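Fundarum Travel Help — Ticket history
Subject: Cafe stops missing from Berthorpe weekend itinerary
Status: Resolved
Opened by: Berenice Escobedo
Assigned to: Thư Hoàng

Berenice Escobedo, 9:12 am
I planned a food weekend in Berthorpe for February using the trip planner. The day view on my laptop has all the stops: breakfast at the harbor, the market, the bakery walk, dinner. On my phone the first day ends after the market. I have logged out and back in and it made no difference. The trip is shared with my sister, Brisa Tovar, and she sees the short version too. 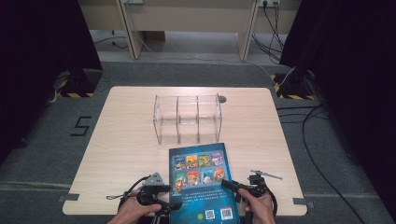

Photo: Berenice Escobedo

Thư Hoàng, 9:40 am
Thanks, Berenice. Please tell me which app version you have (Settings, then About) and whether the trip was saved for offline use. Also, did you add the later stops by hand or import them from a list?

Berenice Escobedo, 10:05 am
Version 4. Yes, saved offline, as the ferry has no signal. The later stops came from a Wiriya food list. Breakfast and the market I typed in myself.

Thư Hoàng, 10:31 am
I opened a copy of your trip and got the same result. The imported stops have no opening hours, and the phone app seems to drop them when it builds the offline copy. The website keeps them. Please try this:

1. On the laptop, open the bakery walk and put in a start time.
2. Do the same for dinner.
3. On the phone, delete the offline copy and save it again. Allow up to 30 minutes.

Berenice Escobedo, 11:20 am
Bakery walk is back. Dinner is not. I set it for 7:30 pm.
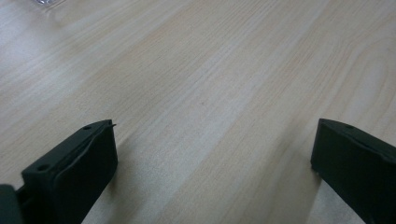
The ferry times are fine on both, so it is only the dinner. Brisa now sees the same thing I do.

Thư Hoàng, 11:48 am
Dinner has a second problem. The list puts the restaurant in the wrong time zone, so the app files it under the next day. I have passed this to Helmut Wendt, who looks after imports.

Helmut Wendt, 2:15 pm
Time zone corrected for that list. It had 25 places on it and all of them were wrong. Please save the offline copy once more. The missing opening hours are a separate bug and will be fixed in the next phone update.

Berenice Escobedo, 2:52 pm
Dinner shows on the right day now — on Brisa's phone as well. You can close this.

Thư Hoàng, 3:00 pm
Closed. Until the update is out, add a start time to anything you import.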